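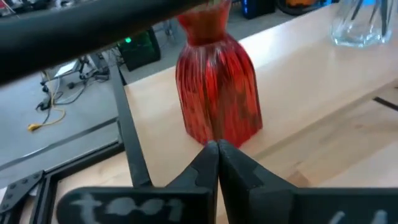

Horacio Orellana wrote in after the last session that artificial flowers are a form of lying and that he would like his notes to reflect this. They now do. He also asked whether one vase really needs a whole handout, and the answer to that is that it needs two, but the second one is about ribbon and comes in September.

Print this page
E-mail this page

NORECK EVENING COURSES
Dressing a Small Table, Handout 2
Artificial stems, one vase, one lamp
Revised 3 August 2018

What you should already have read: Handout 1, on choosing a table. If you skipped it, the short version is that you use the table you have.

1. The vase comes first

Most people buy flowers and then go looking for something to put them in. With fresh flowers there is some excuse, as they are dying in your hand. Artificial ones will wait. Pick the vase, stand it where it's going to live, and look at it for a while with nothing in it. If you don't like it bare you won't like it full.

For this unit we use the red ribbed one. It has wide shoulders and a narrow neck that opens out again at the rim, and that shape does a good deal of the work for you. Stems put into a narrow neck are held close together whether they want to be or not. Stems put into a straight-sided cylinder slide to the rim and lean there like people at a bus stop, and you end up buying marbles.

Red glass has opinions. It goes pink where the light gets through and almost brown in the thick places, so the same vase can flatter a tulip in one spot and quarrel with it two feet to the left. Move the vase before you move the flowers. It's less work.

Ribs hide stems. Clear glass shows every green plastic stalk and the wire inside it, and then you are obliged to add water to keep up the pretense, and the water goes cloudy, and now you own a fake plant that needs looking after.

2. Lay everything out

Put the stems down on the table, on their sides, with room between them. Don't arrange them yet. You are finding out what you have, and with artificial flowers this is usually less than you thought, because two of the roses turn out to be joined at the bottom.

As you lay them out:

- Open the leaves. They come out of storage crumpled and they stay crumpled until someone uncrumples them. Use your fingers. People ask about steam, and steam is fine on cloth leaves if you keep the kettle well back. On plastic leaves it makes soup.
- Turn the heads. A tulip has a good side. So does its neighbor, and they shouldn't both face you.
- Find the long stems and keep them apart from the short ones.
- Leave bunches as bunches for now. Anything sold with a lot of thin stems and a lot of small blossoms is filler, however proudly it was labeled.

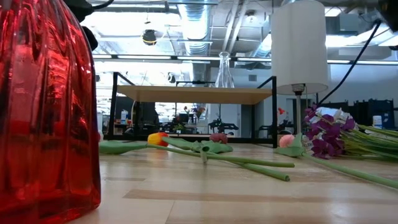 Resist the urge to start putting things in the vase as you find them. Every group does it. The first stem goes in because it's nearest, the second goes in to keep it company, and inside a few minutes the neck is full and all the decent flowers are still lying on the table.

A word about purple. Purple blossoms next to red glass can be very handsome, and they can also look like a bruise. White petals mixed in with the purple help. If you're unsure, set the purple bunch aside, do the tulips alone, and then see whether you miss it. Last term the general feeling was that we didn't, although there was a minority report.

3. Order of work

(a) Start with the tallest tulip. Bend the lower part of the stem slightly before it goes in, so it rests against the inside of the vase and stays put. A perfectly straight stem will spin around to face the wall as soon as you turn your back.

(b) Put the second one in at a different height. Different means different. A thumb's width doesn't count and will only look like a mistake.

(c) The third goes to the side that looks bare. With three tulips in three colors, say a dark red, an orange and yellow, and a pink, put the strongest color at one side. Everyone wants it in the middle. Put it in the middle if you must, then move it and compare.

(d) Leaves last. Pull them outward over the rim so that they break up the line of the glass. If a leaf sticks straight up like a raised hand, deal with it.

(e) Stop. This step is part of the syllabus and has been marked in the past.

On the subject of cutting: don't, until you've tried bending. Artificial stems have wire in them and good kitchen scissors do not survive it. Use side cutters, and hold the piece that's coming off, or it will go across the room and into someone's coffee.

4. The rest of the table

A vase seldom has a surface to itself. Usually there's a lamp, often a potted plant, and something left there by a relative. We deal with the first two.

Lamp. A white drum shade is about as polite as a lamp gets, and it still wins any argument over height. Flowers standing right in front of it look as though they are hiding. Leave a gap you could put your hand through. Run the lamp cord off the back, and do this before you place anything else; otherwise you'll be fishing for it between the stems.

Plant. Green next to green turns into one large green thing. Put the plant on the other side of the lamp or lower down, or give it a different table and visit it there.

Low shelf. If you have a small shelf or riser to stand on the table, use it for the vase. Raising short flowers is cheaper than buying tall ones. A pale wooden top on thin black legs is a good sort, as you can see past it and the table doesn't feel built over. The vase should go toward one end. Dead center is for trophies. 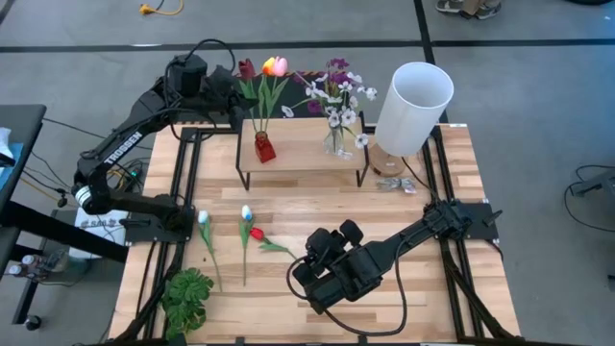 Check the lean. Vases with a faceted or narrow foot can look settled when they aren't, and tulip heads are heavier than they seem, all of that weight being at the top. Touch the rim lightly with one finger. If it rocks, turn the vase a little, or drop some clean gravel down the neck with a paper funnel. (Do not pour it in straight from the bag. We had this out in week one.)

Then walk away and come back in by the door. Whatever you notice first is what a visitor will notice first. If it's the lamp cord, see above.

5. What to buy, for those who insist

You can do the whole exercise with what's in the cupboard. The Landix catalog runs to over 2,000 artificial stems and you need very few of them. Students who open it generally come back with eucalyptus. Flalter has tulips with the wire run right up into the head, so the neck of the flower bends as well as the stem, and I'd pay a little more for that. The Khan bunches are good filler and bad anything else.

Buy in person where you can. The color on a screen is a rumor.

6. Before next time

Read the chapter on handling glass in the course reader. Do the tulip arrangement at home with whatever vase you own, leave it up for two days, and write down everything you moved and when. Half a page is plenty. Dust the stems before you bring them in, with a dry paintbrush, working from the head down.

Horacio has asked to do his with real tulips from the yard. That's fine, and he should bring a towel.

Print this page
E-mail this page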